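# Which robot hand is best at grabbing?

Hi! I'm Rodica Dumitrescu, and I get to try out robot hands all day long (yes, that's a real job!). A robot hand is called a **gripper**. Most of the ones I test have two stiff fingers that slide or swing together, a bit like kitchen tongs.

This spring I compared two grippers, the Lallico and the Fakora. Each one had to pick up the same things 90 times. That's a lot of picking up, and my arms got so tired!
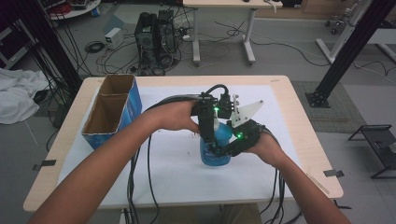
Before a gripper goes on a robot arm, I like to try it by hand. You hold it by its handle and move it wherever you want it to go, and you find out very fast what it's good at. A plastic spray bottle like the blue one is a great test, because it's smooth and has a funny shape. Squeeze too softly and it slips. Squeeze too hard and the sides bend in!

## Try it yourself

You can do my test at home with a pair of tongs. Find 3 things:

- something hard, like a wooden block
- something squishy, like a sponge
- something slippery, like a plastic bottle

Pick each one up, count to five, and put it down gently. Now wrap rubber bands around the tips of the tongs and go again. Does the bottle feel different?

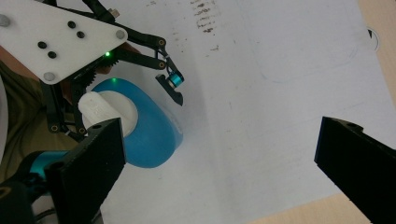 The rubber bands help with something called **friction**, which is the rubbing that stops things from sliding past each other. The Fakora has grippier fingertips, so it did better with slippery stuff. The Lallico opens wider, so it won with big boxes. I still can't pick a favorite!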